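Kitchen and Washing-Up Assistant, Sirnard House
Reference 457

Sirnard House lets shared kitchens to small catering firms and evening classes. We need one assistant to keep the washing-up areas in working order between bookings. The post is part-time, four mornings a week, and reports to Velimir Grgić.

Duties
- Wash, dry and put away bowls, mugs and cutlery left by the previous booking.
- Scrub both basins and clear the drains.
- Wipe down worktops, taps and ledges. Wooden worktops are wiped with a damp cloth and dried at once – no standing water.
- Check soap, sponges and disinfecting wipes, and report low stock before the shift ends.
- Enter each finished kitchen in the Millard log.

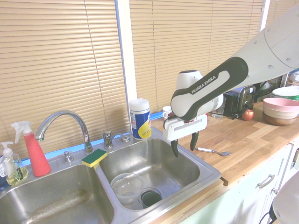
Double sink with wooden worktop. Sponge on the divider, wipes on the back ledge.

The assistant works alone for most of the shift. Stained basins are treated first, as the cleaner needs time to act. Crockery is returned to the shelf marked for that kitchen and must not be moved between kitchens.

Requirements
- Previous work in a kitchen, canteen or cleaning post.
- Able to stand for long periods and lift full crates.
- Able to read product safety sheets in English.
- No skin condition made worse by detergents. Gloves are supplied.

Terms
The shift starts at 7 am. The post is fixed-term until the end of September and may be extended. Training is given on the first two shifts. Travel costs are not paid. Staff may use the Vallavari kitchen free of charge when it is not booked.

To apply, send a short letter and the name of one referee to V. Grgić, Ševčík Building, Sirnard House. Quote the reference above. CVs are accepted but not required.

Last updated: 10/4/20
Contact us | © Sirnard House | Back to top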